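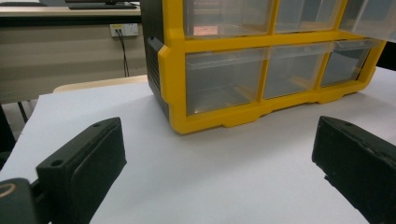 Can a robot learn to open a drawer without a robot in the room? For the most part it can, as long as a person does the job first with the same kind of fingers the robot will have.

That is the approach at Priston, a small lab that spent the winter teaching machines to handle parts organizers, the cheap plastic kind found in garages. People there work with a hand-held gripper in each hand. Cameras record what the fingers do, and the recordings become the training material for a two-armed robot called Stilon.

The older way was to steer the arms remotely. It was slow, and operators got tired. In February the lab switched to hand-held tools and collected 500 recordings in 5 days, a job that had taken 4 weeks with the remote setup.

Drawers are a good test. Clear plastic is hard for a camera to read, the lip on a small drawer leaves little to hold, and a light organizer slides

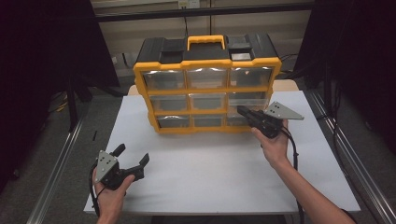 when it is pulled from the front. People deal with that by bracing it with the free hand, often without thinking. The robot has to pick up the habit from the recordings.

It did, some of the time. Trained on one view alone, Stilon often closed its fingers short of the lip. With 2 views, one from the gripper and one from head height, the misses dropped sharply — though the middle drawers still gave it trouble.

A second group, at Whiteley, plans to try the same recordings on its own arm, Darkau, which has longer fingers. The Priston team expects the grip to carry over and the bracing to need more work.

14 shares | 3 comments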